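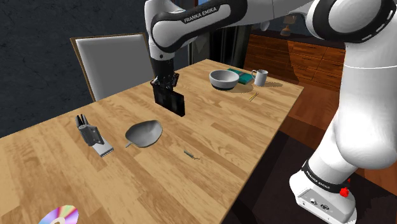

Manipulation Software: Simulation Release Checklist

Project: Vukbridge tabletop manipulation stack
Prepared by: Diden Controls, Software Assurance
Date of inspection: 23/04/2024
Scene under test: Zeritia, domestic table set
Outcome: Conditional pass, with 4 open items

Purpose

This checklist is to be completed before any build of the Vukbridge stack is moved from simulation to the hardware cell. It covers control, perception, planning and tooling. Each item is marked Satisfactory, Unsatisfactory or Not Assessed, and the inspector's comments form part of the record. An item marked Not Assessed is treated as open until it has been closed in writing.

This site uses cookies to improve your browsing experience. By continuing you agree to our cookie policy. Accept / Manage preferences

Section A. Build and configuration

A1. Build is taken from the release branch and the commit recorded in the log.
Satisfactory.

A2. Robot description file matches the arm installed in the hardware cell, including the gripper.
Satisfactory. Joint limits were compared line by line with the cell configuration. The fingertip offset had been corrected since the March inspection and the old value no longer appears in any file.

A3. Random seed is fixed and written to the run header.
Satisfactory. The seed is written, but in a field labelled "misc". The label should be changed at the next convenient revision. This is not recorded as an open item.

A4. Physics step and control step are declared separately.
Unsatisfactory. The configuration file declares one value and the launcher derives the other. An operator who edits the file will alter both without being told. Open item 1.

Section B. Control

B1. Joint velocity and torque remain within the declared limits for the full test set.
Satisfactory. No excursion was logged in 2000 episodes.

B2. Gripper force is limited in software independently of the planner.
Satisfactory. The limit was lowered during the inspection and the controller respected the lower figure without a restart.

B3. A stop command issued during a carry brings the arm to rest with the object retained.
Satisfactory. The command was issued at 12 points along the trajectory, including two directly above the tabletop. The flat black object was retained on each occasion.

B4. The arm holds its position when the planner process is terminated.
Satisfactory. The controller holds the last commanded pose and reports loss of the planner within the required interval. The wording of the message is unclear to a new operator and has been referred to the documentation group.

B5. Clearance between a held object and the table is monitored continuously.
Unsatisfactory. Clearance is calculated from the fingertips and does not take account of the part of the object that extends below them. With a flat object held on its edge, the reported clearance is greater than the true clearance. The planner compensates for this at present, but the monitor is meant to be independent of the planner. Open item 2. This item must be closed before any hardware trial with held objects.

Section C. Perception

C1. Objects resting on other objects are reported as separate items with the correct support relation.
Satisfactory. The bowl and the book beneath it were segmented separately, and the book was reported as supporting the bowl. Earlier builds merged the pair.

C2. Thin objects close in colour to the table are detected.
Unsatisfactory. The two thin yellow sticks near the mug were detected as one object in 22 episodes and missed altogether in others. The wood grain of the table is the probable cause, although the inspector did not isolate it. Open item 3. Until closed, the planner is to treat the area in front of the mug as occupied.

C3. Reflective and iridescent surfaces do not produce false depth.
Satisfactory. The compact disc was used for this test. Small holes appear in the depth map at its surface and are filled correctly from the surrounding table plane.

C4. Cast shadows are not reported as objects.
Satisfactory. The shadow of the held object was checked at several heights.

C5. The robot's own links are masked from the scene model.
Satisfactory. The mask is generous at the wrist. A tighter mask would recover some of the background but is not required for this release.

Section D. Planning

D1. Planned paths avoid all registered objects by the declared margin.
Satisfactory.

D2. Irregular shapes are represented by a suitable collision mesh.
Satisfactory, with comment. The metal scoop is represented by a convex hull, so the hollow of its bowl is treated as solid. This is conservative and is accepted for transport tasks. It will not be acceptable for any task in which something is to be placed in the scoop. The hinged fixture on the white plate has a decomposed mesh and was found to be adequate.

D3. The planner refuses a placement when no free area is available.
Satisfactory. The refusal was clean and the arm returned to its hold pose.

D4. The collision model of the held object is updated after each grasp.
Satisfactory. The update was confirmed in the planner's log. It is not passed to the clearance monitor; see B5.

D5. Furniture beyond the table is included in the planning scene.
Not Assessed. The chair and the dresser have visual meshes. Collision meshes are listed in the scene file, but the inspector could not confirm that they were loaded. Open item 4.

Section E. Tooling and records

E1. Episode logs can be replayed on a machine other than the one that made them.
Satisfactory. Replay was carried out on the spare workstation in the Mathew building.

E2. Failed episodes are kept in full.
Satisfactory. Storage settings should be reviewed if the size of the test set is increased.

E3. The operator's display shows the build number at all times.
Satisfactory.

Summary of open items

1. Physics and control steps to be declared separately (A4). Owner: Tooling.
2. Clearance monitor to use the held object's geometry (B5). Owner: Control.
3. Detection of thin, low-contrast objects (C2). Owner: Perception.
4. Confirmation that furniture collision meshes are loaded (D5). Owner: Planning.

Conditions of release

The build may be used for further simulation work without restriction. It may be loaded in the hardware cell for free-space motion only, with the gripper empty. Authorisation for grasping trials is withheld until items 2 and 4 are closed and sections B and D have been repeated in full. Items 1 and 3 may be closed by written evidence from the responsible group.

Any change to the robot description file, the gripper settings or the scene file voids this record and a new checklist must be opened. Completed copies are to be filed with the release notes.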